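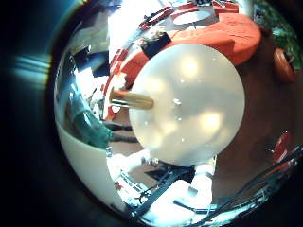 Figure 9.1 A translucent sphere under overhead lights. Note the soft highlights on its surface.

Chapter 9
Light That Gets Lost

Ask a roomful of people why milk is white and most will say it is because milk is white. This chapter hopes to do a little better. Fat droplets in milk scatter every color of light in every direction, and what finally staggers out is a mixture of them all. Clouds pull the same trick with water — so does frosted glass, at a higher price.

We begin with single scattering, where light bounces once and leaves, like a sensible guest. Section 9.2 lets it bounce 100 times. You will need the cosine rule from page 62, which you were told at the time would come up again.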